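Curtailment at Todudside, second look

2024-12-27

I went back through the export data for the Todudside wind site after the substation work finished in March. The question was whether the new transformer had reduced curtailment or only moved it to different hours.

The site has 2 feeders. Before the upgrade, feeder A was limited whenever the Zonberg line went above its thermal rating. The operator's log lists 391 curtailment events for the year before the work. I dropped any event shorter than one settlement period, as most of those are meter noise.

Lost output for that year came to 939 MWh. For the months since, scaled to a full year, I get 839 MWh. That is a smaller drop than the planning document suggested. The remaining losses fall mostly at night, when wind is high and local demand is low. A bigger transformer does nothing for that, because the limit sits further along the line.

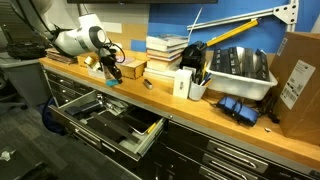
The scaling is the weak point. Winter is the windy season here and I only have part of one, so the second number will probably rise. I also treated the Ene turbines as if they follow the same power curve as the older Truketti units. They cut in at a lower wind speed, and I have not corrected for it.

Next step is to rerun everything with hourly prices attached. Energy lost at a negative price costs the owner very little, and the MWh total hides that.

Recent posts
Reading a wind farm connection agreement
Why the Zonberg line runs hot
Power curves and air density

3 comments | 2 shares
Back to top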